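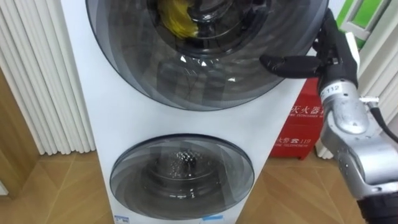 Aisling Mulcahy asked whether the laundry work would hold up in front of guests, and said she would sooner see a slow run than a polished video. We planned the open day with that in mind.

Progress report to Clegg, 07/01/2021
Project: Grirnura, household tasks

The open day went ahead at Jenarstead with 23 guests, eight of them from Skatside. We kept the program to one job - opening the door of a stacked washing machine - and let people ask questions between runs. Most wanted to know about speed and about what happens when the grip slips. We had answers for the second question and fewer for the first.
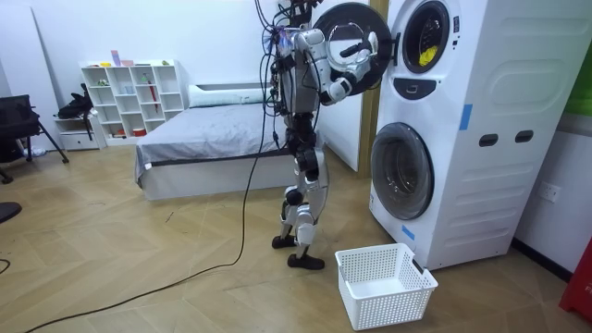

Open day, door task: the humanoid robot holding a door open.

Practice runs logged before the day came to 1,177. The next block is 100 runs with the start position changed each time. Moving laundry to the basket is still at the planning stage and will be reported in October. Spending is within budget, except for cables, where we went over and will cover the difference from travel.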